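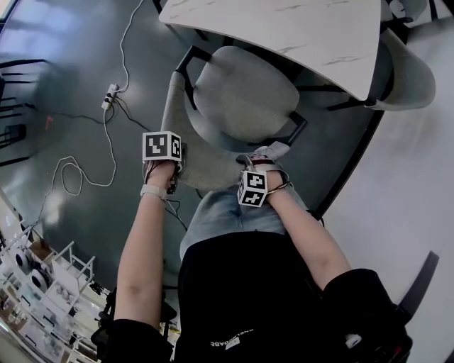
Open day walk-through: robot demonstration hall
Inspection checklist with comments

Inspector: Baptiste Hoarau
Host: Zurkholm, with demonstrators from Flesmont
Event: April open day, groups of 10 through the hall
Walk-through started: 11 a.m.

Key: OK / FIX (before doors open) / ASK (host to answer in writing)

1. Floor and walkways

1.1 Floor surface in sound condition
OK. Polished and shiny. I walked it in ordinary shoes and had no trouble, but I would like to know how it behaves on a rainy morning with 60 people coming in off the grass.

1.2 Cables off the floor or under covers
FIX. Power strip on the floor with plugs in it and cable lying across the floor. The host told me regulars know to step over it. Visitors are not regulars. Cover it or re-route it along the wall.

1.3 Small items picked up
FIX. Sweep the floor near the power strip before the first group.

1.4 Chairs pushed in when not in use
OK at the marble-patterned table. Chair moving is part of the demonstration, so somebody has to put them back between groups. Name that person on the roster.

2. Entrance and exit

2.1 Glass doors open fully and stay open
ASK. They opened for me. I was told they are "normally" unlocked during events. I want that without the "normally".

2.2 Nothing stored in the exit path
FIX. Bags and boxes are piled on the table near the windows, with clothes and bags on the rack behind. Fine for staff, but the pile will grow once the public arrives. Move the clothes to another room.

2.3 Visitor limit posted
FIX. The invitation says 100 for the day. No figure for how many may be inside at once. Pick one and put it on the door.

3. Hand-worn and hand-held equipment

3.1 Wrist and hand straps checked for wear
OK. Straps and marker cubes looked at one by one. Keep a spare set on the shelf.

3.2 Cables on worn equipment clear of chair legs
ASK. The wearer leans forward, takes hold of a chair and pulls, with a cable at the wrist. Flesmont says it has never caught. I asked how many times they had tried it with children watching at elbow height and did not get a number.

3.3 Grippers free of pinch points
ASK. The pads are soft, as advertised. The sheet from Courtois calls the tool "completely safe for all ages", and I don't sign off on the word completely. No one under 11 to handle it, please, until I see something better than a brochure.
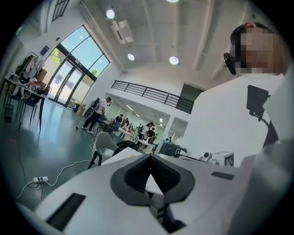

Item 3: gripper in the main hall, tables in use in the far area.

3.4 Wearer able to remove head-mounted gear unaided
OK. Tried twice. Took longer the second time.

4. Demonstration claims (added at the host's request)

4.1 Signs match what visitors will see
FIX. The draft sign reads "Watch robots learn to tidy a room". What I watched was people moving chairs while wearing markers. The link between the two may well be real — the Flesmont lead explained it patiently — but the sign skips it. Reword.

4.2 Visitors told they may be recorded
FIX. Said out loud at the start, apparently. Put it in writing at the doors, in large type.

5. Far area and upper level

5.1 Tables stable, equipment set back from edges
ASK. People were working there during my visit and I did not want to lean on anything. Host to check and initial.

5.2 Mezzanine railing
OK from below. I did not go up. Keep the public off it until someone has.

5.3 Stewards briefed
ASK. Brundden is supplying them. I have almost nothing on paper about what they have been told.

Result: not passed. Every FIX item to be done before the doors open, ASK items answered by email. I will come back for items 1.2, 2.2 and 3.2 and would like to see the chair routine run again from start to finish, with a group standing where a group will stand.

B. Hoarau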